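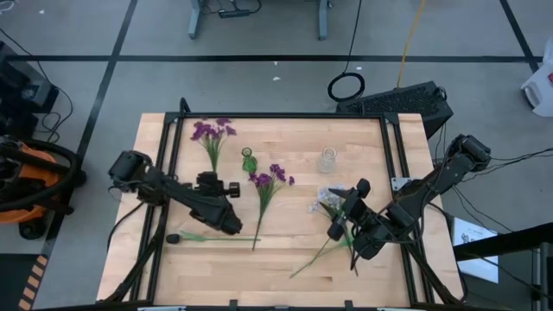 Faux stems, the green bottle and the clear jar, before arranging.

Artificial Flowers: Frequently Asked Questions

Most of what gets written about fake flowers comes from people selling them. We sell them too, so read this with your guard up. The answers were put together by Ecaterina Pană and Callum Penrose from questions that come in through the Costache shop counter and by email. Last revised September 8, 2020.

Do they look real?

From across a room, some do. From arm's length, very few. Any shop that tells you its stems "can't be told from fresh" is hoping you shop by thumbnail. Purple is one of the harder colors to get right. Cheap dye goes either flat or electric, and daylight is less kind to it than a lamp. Look at the stem before you look at the bloom. A bright, even green with a molding seam down the side gives the game away faster than any petal.

Is "real touch" worth the extra money?

Sometimes. The term has no fixed meaning that we've been able to find, and we've seen it on plain polyester. It's supposed to mean a coated petal that feels cool and slightly rubbery. If guests are going to sit next to the vase, maybe. If it's going on top of a bookcase, save your money.

How many stems do I need for a small bottle?

Fewer than the package suggests. A narrow neck like the one on the green bottle in our photo suits a single long stem, or one stem and a little filler. People buy a bunch, try to force the whole thing in, and end up with a bottle that tips over.

And for a clear jar?

More stems, and better ones. Clear glass hides nothing, so wire ends, glue and price stickers will all be on show. We'd put the leafy bunch there, with its lower leaves stripped off, and keep the bare stems for colored glass.

Do I need filler flowers?

You'll be told you do, mostly because filler is cheap to make and comes in large packs. A spray of small pale lavender-white flowers is useful beside a strong violet, which can look heavy alone. One spray is usually plenty for a small jar. Skip it for the bottle if the stem already has leaves.

Can I cut the stems?

Yes, with wire cutters. Kitchen scissors will be ruined and you'll still be standing there bending the thing back and forth. Hold the stem against the outside of the vase first, mark it, then cut longer than your mark. You can always take more off. Some people fold the end up instead so the stem can be used in a taller vase later. It works in opaque vases and looks awful in clear ones.

Why do mine look so stiff?

They were shipped flat. Open every bloom with your fingers, bend each stem a little in two places, and turn the heads so they don't all face the same way. Ten minutes of this does more than a more expensive bunch would. Steam is often recommended for creased petals. Fabric ones relax a bit. Keep steam away from anything glued or coated, and try a leaf first.

Should I put water in the vase?

We're not fans. Water around wired stems means rust sooner or later, and the vase needs cleaning just as often as it would with fresh flowers. The clear resin sold as "fake water" does look convincing for a while, but it's permanent, and you've just given up a perfectly good jar. If a light bottle needs weight, use clean pebbles or sand in something you can't see through.

Will they fade?

In a sunny window, yes, and purple is often quick to go. "UV resistant" on the label may slow it down. Ask the seller how long, in what kind of light, and see whether you get an answer.

How do I clean them?

A hair dryer on the cool setting, once a month or whenever you notice the dust. A soft paintbrush gets into the small sprays. Spray cleaners leave a film on some petals, and we have yet to see one do anything a damp cloth wouldn't.

Are they greener than fresh flowers?

Depends how long you keep them. Plastic stems thrown out after one season are hard to defend. Kept for years, maybe they come out ahead. We don't have numbers we trust, so we don't print any.

What's your return policy?

Uncut stems come back within 50 days for a full refund. Cut stems don't. Glassware has to be unchipped. Write to Callum at the shop with your order number and he'll sort it out.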